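Fotini Christodoulou
06/11/2024

The bill on electronic call-up notices for reservists was put in the parliament's database this morning. I have read the whole text with the annexes and I will write in this thread what is in it. I am a lawyer but I am not your lawyer, please keep this in mind.

First the basic matter. Until now a notice for reserve training had to be given into the hand of the person, against signature. If the person was not at home, an adult of the same household could sign for him or her. The bill adds a second way, through the personal mailbox in the state portal.

The important words are in article 3. A notice "is deemed to be served" when 2 weeks have passed from the moment it was placed in the mailbox. It does not say opened. It does not say read. Placed.

I repeat this because a newspaper in Kokance wrote already that the time runs from the opening of the message. This was so in the first draft, which the ministry showed to the bar in the spring. In the text that was submitted it is different.

What happens if a person has no mailbox in the portal? Then the old procedure stays, paper and signature. But the bill also says that a mailbox is created "automatically" for everybody who used the portal for any service. If you one time asked there for a birth certificate, you have a mailbox.

Many people do not know they have it. My mother has it. We discovered it yesterday evening when I logged in for her about a matter of the water company. She is not a reservist, fortunately for the army.

Now the consequences. A reservist who does not appear after a served notice can be fined. This part is old and the bill does not touch the amount. But it is one thing to fine a person who signed a paper, and another thing to fine a person for whom there is only a line in a server log.

The explanatory note says that the log is "full evidence". In our procedure full evidence means the court cannot weigh it freely. You can only attack it as false, and this is a heavy and expensive way for a person who simply did not look in the portal.

Stelios Pappas asked me in a private message if the person can still say "I was abroad" or "I was in hospital." Yes. The grounds for excuse remain in the law and they are not shortened. But you must raise them inside the time for objection, and the time for objection also starts from the deemed service.

So imagine a sailor who is on a ship for the whole summer, with bad connection. The notice is placed, it is deemed served, the objection time passes, the fine comes. He learns everything when he is home again. He can ask for restoration of the time limit, but he has to prove that he could not know.

I think this can be repaired with one sentence. For example, that for persons who are registered as being abroad or at sea the electronic service has no effect. The merchant marine law has such a sentence already for tax notices, so nobody needs to invent new language.

Who will operate the system? The bill says "the operator of the portal," and this today is the company Rarneck, under contract with the digital ministry. The contract itself is published, with the annex about security closed. I requested the annex two years ago for another case and was refused.

I am not saying that Rarneck does bad work. I used the portal many times and it is mostly fine. I am saying that when the log of a private operator becomes full evidence, the parties must be allowed to see how the log is made. The bill is silent here.
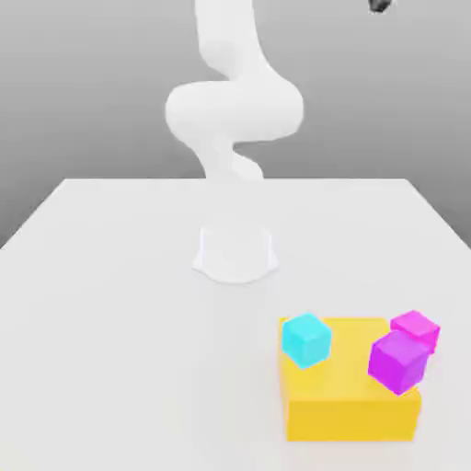
White robotic arm on a white table. Computer render.

Next, the question of personal data. Article on the register: the military register will receive from the civil register the address, the telephone number and the e-mail of every reservist, with updates "without delay". The telephone and e-mail are new. The address they had before.

For what purpose? "For informing the reservist about the placing of the notice." Good, so there will be an SMS or an e-mail. But now read the next paragraph, please. The absence of such SMS or e-mail "does not affect the validity of the service".

In other words, the state collects your telephone number in order to warn you, and if it does not warn you, nothing changes. I find this hard to explain to a client. Either the warning is part of the service, or the purpose for collecting the number is weak.

How long are the data kept? Until the person leaves the reserve by age, and then five years more. I did not find any reason for the five years in the explanatory note. Maybe it is because of the limitation period for fines. Then they should write it.

Somebody asks in the replies about employers. There is nothing in this bill about the employer receiving a copy of the notice. It was in the draft from the spring and it was taken out. This is a good change and I want to say it, because I am criticizing a lot in this thread.

Another good change: officers of the municipality do not have to go to the doors anymore to search for people. Themba Mnguni, who worked in such an office before he came to our firm, told me how those visits were. Neighbors standing at the stairs, listening. The paper was read aloud sometimes. For this reason alone I understand why an electronic way is wanted.

The consultation. The public consultation was open in June and received 709 comments. I did not read all of them, I read around half. A large part is one same text sent by many people, against the bill in general. It is their right, but the ministry counted this as one comment and answered it with one paragraph.

Inside the rest there are very serious comments. The best for me is from Evangelia Raptis, who teaches administrative law in Vasa. She compares the electronic service in tax cases, in traffic cases and in this bill, and shows that the reservist gets the least protection from the three. If you read only one comment, read hers.

The answer of the ministry to her was that "the interests of defense justify a faster procedure". But reserve training is announced in a yearly plan. The plan for the next year is approved in the autumn. I do not see what is so fast here. For mobilization there is another law with its own rules, and this bill says clearly that it does not apply to mobilization.

Please do not mix these two things. I have seen posts today with the title "mobilization by e-mail." This is not true. The bill is about training exercises in peace time. You can be against it without saying things that are not inside.

Transitional provisions. The bill enters into force on the first day of the third month after publication. Notices that were issued before this day are served in the old way. But fines for the old notices can be communicated electronically, and here I believe there is a mistake of drafting, because the reference goes to a paragraph that does not exist in the final numbering.

I wrote about the wrong reference to the secretary of the legal service. A correction of this kind can be made before the first reading without a vote. I will write here if I get an answer.

Correction to what I wrote higher in the thread. I said that the grounds for excuse "are not shortened". Theano Vasilakis writes to me that the ground "care of a family member" now asks for a certificate that is not older than one month. Before it was three months. She is right and I overlooked it, it is in the annex and not in the articles. Thank you Theano.

What is next. The bill goes to the defense committee as the leading one, and to the justice committee for opinion. In my opinion the justice committee is where the evidence question should be discussed. Their sessions are broadcast. The defense committee can close the doors when it wants.

If you want to find the text by yourself: the search in the parliament's database does not work well with full title. Write only "reservists" and "service of notices." The file is 247 pages but the articles themselves are short, the rest is the impact study and the tables. In the Hopkin legal database it is also available with the comparison of old and new wording, but there you need a subscription. Many public libraries have it, ask at the desk.

Practical advice for now, for those in the reserve. Log in to the portal and look if you have a mailbox. Check that the telephone number there is yours and not the one from ten years ago. If you go abroad for a long time, register it at the consulate or at the municipality, and keep the confirmation.

To the question if one can close the mailbox: under the present rules yes, with a request in the portal itself, under "settings". Under the bill, a reservist cannot close it. For me this is the point which can come in front of the constitutional court, more than all the others.

And to the gentleman who asks if I am against the army: my brother is in the reserve and he goes every time. Last time he received the paper two days before the exercise, because the postman left it with the wrong family. He would be very happy with an SMS.

I will continue when the opinion of the justice committee is published. Replies are open, but I cannot answer about individual cases here. If you already have a fine, take your papers to a lawyer and do not wait until the last day.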